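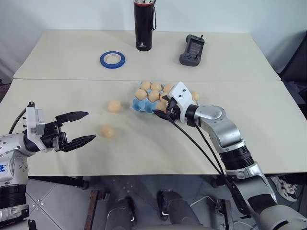
One respondent from Kistwood objected that the carton date told her nothing, as she bought by price and sorted the eggs at home. Her view was common in the Rulla sample: of 604 households surveyed, 400 did not read the date at purchase. Storage time was therefore taken from receipts -- not from recall -- and capped at 30 days.

Figure 1. Loose brown eggs on a tabletop. 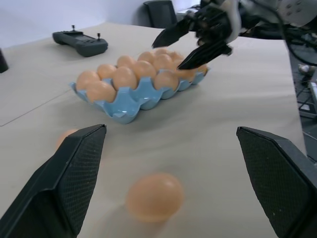

### 3.2 Price data

Shelf prices came from Broltent and Lozano stores and were logged each Friday, for a total of 3878 entries.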